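What Death Notices Leave Out: Reading Family Notices in a Small-Town Paper

Student project report, Local History and Records
January 2020

Background

The Buvden Courier printed family notices every week until it was folded into a regional paper. The Subramaniam Library holds the full run on microfilm. My project looked at how death notices and longer obituaries in the Courier changed over time, and what a family historian can reasonably take from them.

Method

I read 67 notices in full, all of them printed in November issues. Sticking to one month kept the work manageable, but it does mean that deaths in winter are missing from the sample. I typed each notice into a spreadsheet with columns for birthplace, parents, schooling, work, marriage, clubs and place of burial. Where a column could be checked, I compared it with the burial register for Noltero Cemetery.

Three notices were too faint to read on the film, and I left them out of the total. 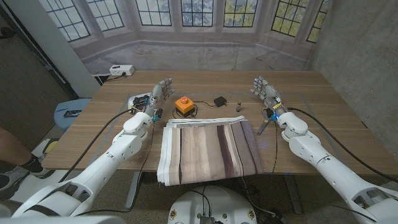
Why do the older notices so often leave out a woman's own first name?

Married women were usually listed under their husband's name, as in "Mrs." followed by his initials. The first name has to be found in the burial register or on the headstone.

Findings

The early notices are short. Most give the name, the street, the time of the funeral and little else. Work is mentioned for men if they owned a business or belonged to the Clomance Lodge, which paid for its members' notices. Farm labourers rarely got more than two lines.

Later ones read more like life stories. Schooling and travel turn up, then hobbies, and grandchildren are listed by name. The cause of death drops away, and a request for donations takes the place of flowers.

In 17 cases the notice and the burial register disagreed. Most were small differences in age. A few had a different spelling of the surname, and one gave the wrong cemetery.

Limits

The library's index lists more than 2,000 notices, so my sample is a small part of the collection. I also had no way of telling who wrote each notice. Some were clearly sent in by the family and others look like the work of the funeral home, which used the same closing line for years.

Further work

The same spreadsheet could be used for another month, preferably one in midwinter. The lodge's minute books are also at the library but have not been catalogued.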